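Teaching the Arm to Stack

Geleck records its training runs by teleoperation. The operator holds a leader arm, the follower copies each joint, and the controller logs positions and gripper state at 60 hertz. By 24 May 2022 the stacking set held 3,445 runs, of which 3,149 passed review.

Nested tableware is harder than it sounds. A bowl tolerates a sloppy approach and settles at a slant. A tumbler does not - it has to go in close to vertical, and translucent plastic gives the depth sensor very little to work with.

"Most rejected runs are hesitation," says Hannelore Aigner, who runs the sessions. "The operator stops to think, and the policy learns to stop too."
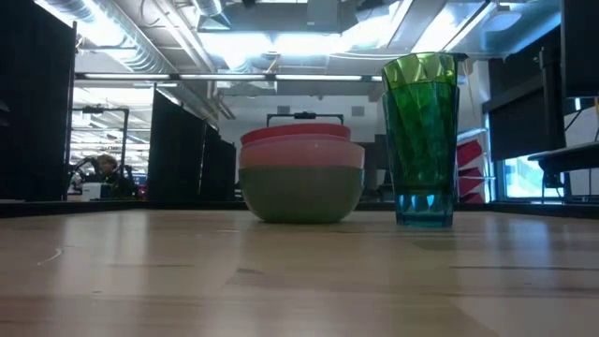 Her operators now rehearse each placement with the log off, then record it in one motion. Hand guiding, the older method at Geleck, survives for 2 jobs: setting the home pose and correcting wrist angle near the rim. Everything else goes through the leader arm.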